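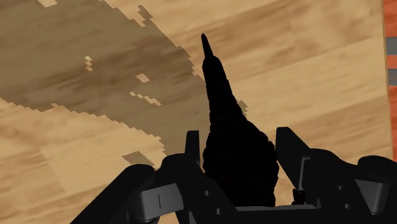 Skudico Rollorport
Grasp planner and simulator for two-finger grippers

Rollorport works out where to put the fingers, then lets you watch it be wrong on a rendered table before it is wrong on yours. Wrist view included, jagged shadows and all.

It copes with tapered parts, the sort that are fat at the bottom, pointed at the top and keen to leave.

In the box (there is no box):
400 ready-made objects, some of them sensible
8 lighting set-ups
Replay of every failed grasp, at a speed you may find unkind
Export to the Tian controller

Needs 2 GB of disk space and a graphics card that isn't sulking. Soft fingers are not supported. We have tried.

Licences cover 2 machines. Moving one to a new machine means an email to the Cliltlow office, answered before noon or the day after.

Current release: July. Manual sold with the software, read separately.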